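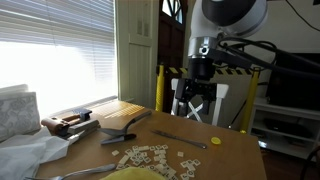 Sunlight through horizontal window blinds falls across one end of a wooden table.

Skivley adopts new guidance on summer shading in public buildings

The City of Skivley has adopted new guidance on the use of blinds, shades and exterior screens in its public buildings. The guidance takes effect in July and applies to all offices, branch libraries, clinics and meeting rooms owned or leased by the city.

The document replaces a set of building notes that dealt mainly with winter heating and said little about sun, glare or indoor temperature in the warmer months. It was prepared by the Department of Public Buildings after a survey of window conditions at 27 city sites. The survey recorded 3671 windows, along with the direction each one faces, the type of glass and the type and condition of any shading.

Under the new guidance, blinds on east-facing windows are to be closed or tilted before staff leave in the evening, so that rooms are not heated by early sun before they open. South-facing and west-facing windows are to be shaded from 11 a.m. until the sun has moved off the glass. North-facing windows may be left uncovered at all times unless the occupants of the room prefer otherwise.

Horizontal blinds should be tilted and not raised or fully shut during working hours. The department notes that a tilted slat can direct daylight toward the ceiling and allow a room to be used with fewer electric lights. Fully closed blinds often lead occupants to switch on every fixture in the room, which adds both heat and cost.

"The previous notes told staff to keep blinds closed in hot weather, and many offices did so all day and then worked under full lighting," said Edmund Zieliński, director of public buildings. "We are asking people to look at where the sun is and set the slats to suit. It takes a minute or two in the morning and again around lunch."

Indoor temperature limits

For the first time, the city has set a temperature at which managers must act. When a room that is open to the public reaches 82 degrees Fahrenheit, the site manager is to check that all shading on the sunny side is in use, that unneeded equipment and lighting are turned off, and that fans are available. If the temperature has not fallen within two hours, services are to be moved to a cooler room where one exists.

Readings are to be taken at desk height, away from direct sun and away from vents. Thermometers placed on window sills, a common practice at older sites, are to be moved. The survey found that sill readings were often well above the temperature in the rest of the room and had prompted complaints that could not be confirmed.

The guidance also asks that desks and reading tables be set back from large windows where floor space allows. Where furniture cannot be moved, seats should be turned so that the window is to one side of the person seated. Paper records, adhesives and medicines should not be stored on any surface that receives direct sun.

Replacement work

The survey identified 102 windows where shading is missing or can no longer be adjusted. Most are in the Kaczmarczyk Building, which houses permits and licensing, and in the Stavach Avenue branch library. Common faults include broken tilt rods, worn cords and slats bent out of line.

A contract for replacement blinds has been awarded to Zolladico, which will begin at the Stavach Avenue branch and then move to the Kaczmarczyk Building. All replacements will be cordless. Remaining corded blinds at sites visited by children will be fitted with wall-mounted cord cleats until they can be changed, and the cleats must be placed out of a child's reach.

The library will stay open during the work, although the second-floor reading room will close for short periods. Notices will be posted at the entrance and at the main desk. Permit counters on the ground floor of the Kaczmarczyk Building will operate as usual – work there will be done before 8 a.m.

Exterior screens were considered for the west side of the Kaczmarczyk Building but are not included in the present contract. The department said that screens mounted outside the glass block more heat than blinds mounted inside, and that it will review the cost when the building's facade is next due for repair. Window film was ruled out at several sites because it could affect warranties on sealed double glazing.

Care and cleaning

Site managers are asked to have blinds dusted with a dry cloth or soft brush every month and washed once a year. Metal slats may be wiped with mild soap and water. Wooden slats should be cleaned dry. Damaged slats should be reported through the regular maintenance line and should not be taped or cut short.

Tenants who lease space from the city will receive a copy of the guidance with their next statement. They are encouraged to follow it but will not be inspected for compliance. Printed copies are available at the front desk of the Kaczmarczyk Building, and large-print copies may be requested from the Department of Public Buildings.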